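Dulside Display Project: Our Report
November 1, 2021

Our group was asked to put together a display corner for the Dulside open afternoon, and we had a budget of 80 pounds, which sounded like a great deal until we went shopping! Most of it went on dark cloth and clips, and what was left paid for card (about 70 sheets, far more than we needed).

We began planning in July and changed our minds several times over the background. A plain wall made pale letters hard to read from the back of the hall, so we settled on black fabric, pinned along the top. We had meant to iron it, and next time we really will, as the fold lines show more than we had hoped.

The lettering was the part we all enjoyed most. We drew rounded, puffy shapes, chose soft colours and gave them darker outlines, and then spent a happy hour arguing over how straight the "F" should be.

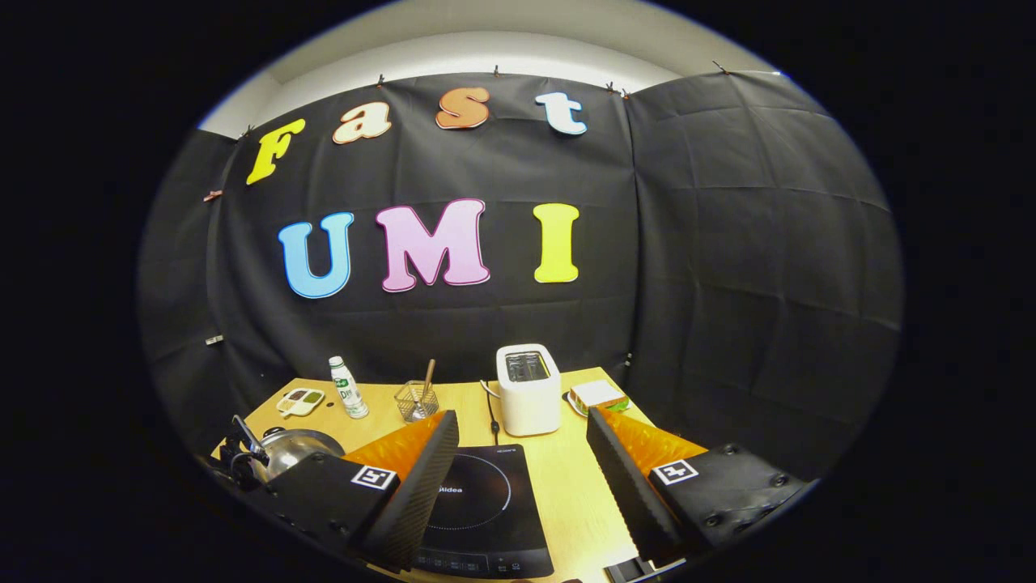 Figure 1. The finished lettering on the black cloth, with the table and kettle below.

The wooden table went underneath for the household things, and we were very pleased with how cheerful it looked against the dark cloth.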